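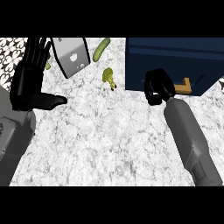
Bakke Two-Arm Kitchen Cell
Product no. 291

The Bakke cell is a two-arm workstation for staff kitchens, canteens and small prep rooms. It handles the fetching and putting away that breaks up a cook's shift: opening cabinets and drawers, moving produce across the counter, and returning containers to their place. Cutting, seasoning and cooking stay with the kitchen staff.

Configuration
Arms: 2, mounted at the front edge of the counter
End effectors: multi-fingered hand, black, left; gripper, black, right
Arm housing: gray, panelled
Working surface: existing countertop, level, fixed to the base
Control: Sakano task software, installed on site
Rated service interval: 4000 operating hours

Task setup
Every task is built and run in simulation before it is released to the cell. The layout is modeled with the counter, the cabinet and the objects staff expect to find there. A typical model has a marble countertop with a broccoli floret, a cucumber and a gray box on it, and a navy blue cabinet with an orange-tan handle. The right gripper is assigned to the handle. The left hand is held open on its own side of the counter until the task calls for it.

Cabinet handles should stand clear of the front face. Flush pulls and push latches are not supported in the current release. Small produce may be left on the counter during a cabinet task, provided it lies outside the path of the right forearm.

Effect on staffing and routines
The cell does not replace a position in the kitchen plan. At the Prarkau canteen, where it was installed in March, the morning prep shift kept the same number of cooks. Time spent on fetching dropped, and one cook now checks the task list before service. That check was new work and had to be written into the shift description.

"We had to agree on where things go," says Märta Dahlgren, kitchen manager at Prarkau. "Before, each cook had a system. Now there is one, and the new people learn it faster. The older ones took longer – me included."

Training takes two sessions per employee. The first covers stopping, restarting and clearing the work area. The second covers task selection and reporting of failed grasps. Staff who do not operate the cell still need the first session if they work at the same counter.

Delivery and support
Sold and serviced by Bondness. Site survey required before ordering. Simulation models of the customer's own counter and cabinets are quoted separately.

Specifications valid from 01/11/2019.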